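Notes on Selecting a Rope Toy for a Medium-Sized Dog

Posted 2/20/21 by Kumiko Arai

Readers of this journal have asked for guidance on rope and tug toys following my December entry on chew habits in young dogs. The remarks below concern two products that have been in regular use in my household, the Pridodance braided tug and the Aler ring with rope handle. Both were purchased at the ordinary retail price from Kasprzak, a pet supply shop.

The Pridodance tug is a cotton braid with a knot at either end. It is well suited to shared play between a dog and an adult, and the knots are large enough that a dog of moderate size can't take one fully into the mouth. After five weeks of daily use, one knot had begun to fray. Loose strands should be trimmed promptly, and the toy should be discarded once the braid itself begins to open. 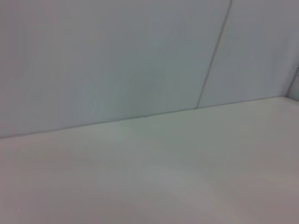

The Aler ring is heavier and is intended for outdoor use. It floats, although it sits low in the water and may be difficult to find in a pond with reeds. My older dog prefers it to any other toy. The younger dog shows no interest in it whatsoever, and owners of small breeds may find the ring too wide to be carried comfortably.

Neither toy should be left with an unsupervised dog. Macarena Casado, who instructs the Saturday obedience class I attend, recommends that tug sessions be kept short and that the dog be taught to release on command before a toy of this kind is introduced. I have followed that advice with both of my dogs.

Washing instructions differ. The Pridodance tug may be placed in a machine on a cool cycle and must be dried completely. The Aler ring should be rinsed by hand.

A Trevel treat ball, model 833, was received last week and will be reviewed once both dogs have had sufficient time with it. Correspondence concerning the larger model 868 will be answered in that entry.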